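Ticket 1879
Subject: Second hand for the clothes-handling unit, quote and budget hold
Opened by: Segundo Agudelo
Queue: Equipment requests
Status: Open, waiting on vendor
Opened: 23 March 2022

Request
We need a price and lead time for one spare hand to fit the Skutdale arm. The January plan has a line for spare parts but it only covers straps, cables and finger pads. A complete hand was left out because the vendor told us repairs would be quick. The last repair kept the unit down for 4 weeks, and the bedroom work stopped for all of it.

Limit on the spare parts line is 2000 dollars for the year. We have used 432 of that so far.

Log

Entry 1, Agudelo
Asked Cloline for a quote on the full hand and, as a separate item, a finger set only. Also asked whether the wrist fitting changed between the first and second batch. Our unit is from the first batch and the parts list on their site doesn't say.

Entry 2, Purchasing
Please confirm whether this is a repair or a new purchase. Repairs come out of the spare parts line. A complete hand kept on the shelf would be equipment and needs its own approval.

Entry 3, Agudelo
New purchase. Nothing is broken today. The finger set could go under spare parts if it comes in below what is left on the line.

Entry 4, Agudelo
Cloline answered on the fitting. Same bolt pattern for both batches, different connector. First batch units need an adapter lead, sold separately. They did not give a price for the lead. Asked again.

Entry 5, Ríos site
If you order, please order the adapter for us too. Same batch here. We can share one spare hand between the two sites if shipping stays under two days.

Entry 6, Purchasing
Sharing is fine, but one site has to own it on the asset list. Send a name.

Entry 7, Agudelo
Put it under us. Ronden offered a service plan instead of a spare: loaner hand within up to five working days, yearly fee, no adapter needed. Fee not in writing yet. I would like both numbers side by side before we ask for approval. Soft fabrics are most of what we run now, so finger wear is the cost I would plan around. Work in question is attached.

Next step: hold the request until Cloline and Ronden have both sent written quotes. 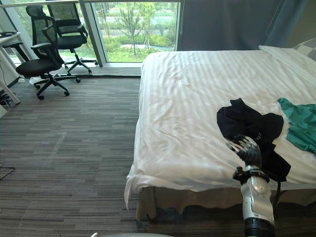 Can the finger set be ordered now, before the full hand is approved?

Once Cloline sends a written price, it can go through on the spare parts line as long as it fits within the 1568 dollars left. The full hand stays on hold until it has its own approval.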